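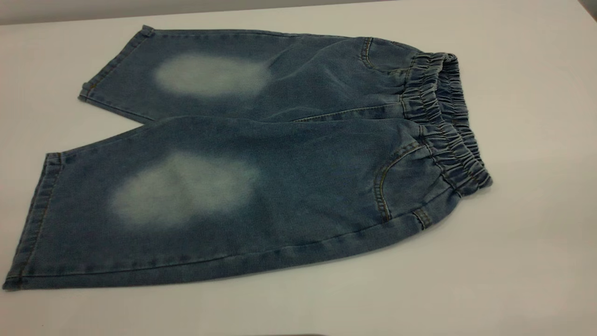 Denim shorts with elastic waist, spread flat on the white top of the Istley station.

April 20, 2018
By Panagiotis Karras

The Istley is a complete table station for collecting examples of cloth handling. You bring your own robot arm and your own clothes. We supply the table, the back panel, the camera posts, the lights and the recording program, and all of these parts are made to stay in the same position from the first day of your collection to the last one.

We built the first Istley for our own work in Erthorpe, where we were teaching an arm to fold children's clothes. In those months we lost many good examples for very simple reasons. A camera was touched with an elbow. The lamp was moved to another side of the room. The person who guided the arm forgot to press the stop key, and one example became three. The station is our answer to these small problems, and we have sold it in almost the same form since November.

The table

The top is matte white and has no pattern and no visible joint. It is 1,000 mm deep, so an arm with normal reach can work from the front or from one side. A pair of shorts laid out flat takes a good part of the camera view, and this is how we like it, as the seams and the stitching should be large enough for the learning system to use. For adult trousers or towels please raise the camera posts to the second hole.

At the back stands a plain gray panel. It closes the view behind the table, and people who walk through the room will not appear in your recordings. The table legs can be adjusted one by one. Please do this before you fix the arm.

The cameras

The basic station has one fixed camera on a steel post, looking down on the table at an angle. The extended station has a second post for the opposite side. Both posts are bolted to the table frame and not to the floor, therefore the table can be moved a little and the calibration is still good. We ask you to check it all the same. The program has a short test for this, and it takes less time than making a coffee.

The recording program

The program is called Ha. It is a short name from a long evening and we did not find a better one. Ha starts an example when the operator presses the pedal, and ends it when the pedal is pressed again. It stores the pictures, the positions of the arm joints and the state of the gripper on one common clock. After each example it shows the first and the last picture next to each other and asks for a mark: keep, discard, or look again later.

The last mark is used more than we expected. With clothes it is often difficult to say if a fold is good. One leg is a little longer than the other, or the elastic band has turned outward at the corner. We advise that you keep such examples and give them the mark "later" – when you have a few hundred of them you will see much better where your limit should be.
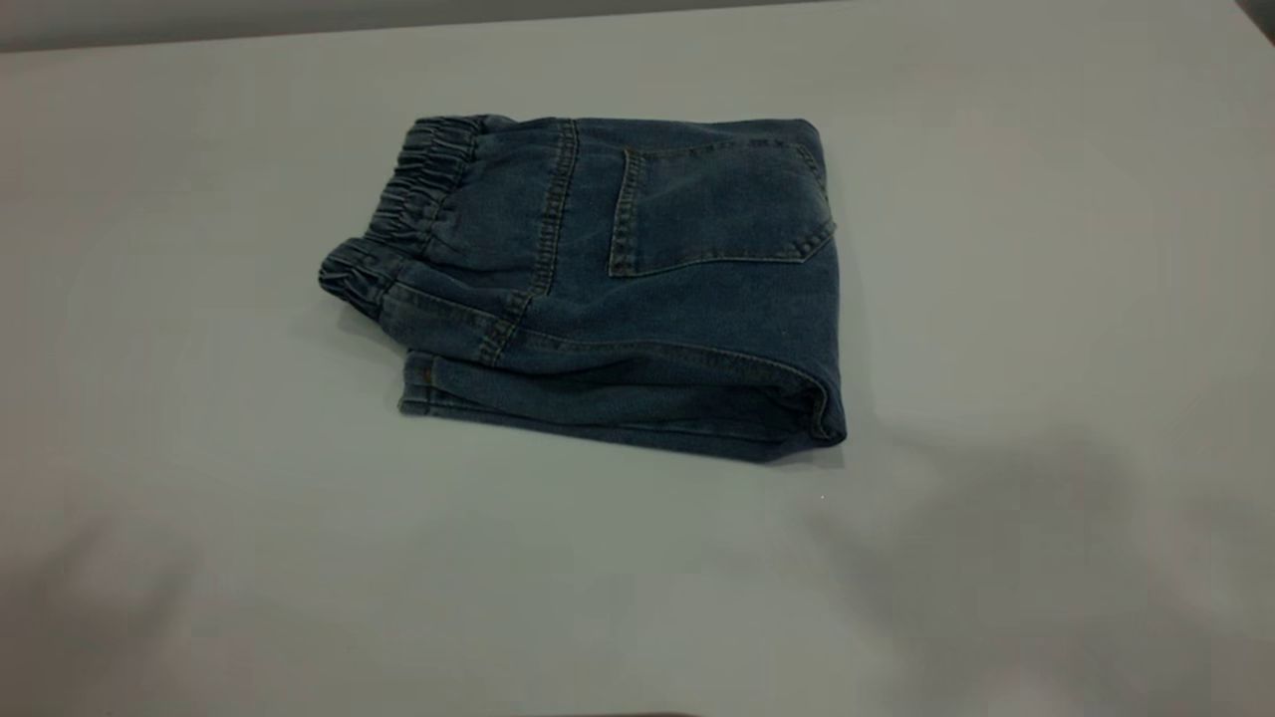
Themis Lazaridis wrote to us that the end position gave his group more trouble than the fold itself. In the beginning their operators stopped when the bundle looked neat to them, and each operator had a different idea of neat. He asked if the station could show a target outline on the table.

We thought about this for some time. A projected outline would be in the recordings, and the system could learn to follow the light and not the cloth. So in the present version the outline is shown only on the operator's screen, laid over the live picture. You can draw it by hand or take it from an earlier example that you like. It can be switched off for operators who do not need it.

Which clothes to begin with

Denim is a good first material. It is thick, it holds a fold, and the light stitching stands out well on the blue. A gathered waistband is harder. It is a thick and uneven place, a gripper can take too many layers there at once, and it does not want to lie flat. We suggest to have both easy and hard garments from the first week. If you collect the easy ones alone, your numbers will look very nice and later they will fall.

Change also the starting position. Operators have the habit to put each garment down in the same way, waistband always to the same hand. Ha can propose a new angle before each example – please use this function, even if it feels slow.

What is in the delivery

Table with matte white top and adjustable legs
Gray back panel with two clamps
One camera post with camera (two in the extended station)
Two soft lights with holders
Foot pedal and cables
Ha, with license for one computer
A starter set of 260 recorded folding examples, to test your training before you have your own

The arm, the gripper and the computer are not included. Mounting plates for the most usual arms can be ordered together with the station. If you are not sure which plate you need, send us a drawing of the base with the hole distances written on it.

Price

Basic station: 2,575 euros
Extended station: 3,125 euros

Prices are without tax and without transport. The table top travels flat in a wooden box, and two persons are needed to take it out. Customers near Skarkthorpe can collect the station at our workshop there and see it assembled before they pay. Please write some days before, so that one of us is present.

Cleaning

Use a soft cloth and water. Strong cleaners make the surface shiny in places, and the lights will then give bright spots in your pictures. Threads and lint should be removed between the examples. A replacement top can be ordered separately, and it fits on all stations delivered until now.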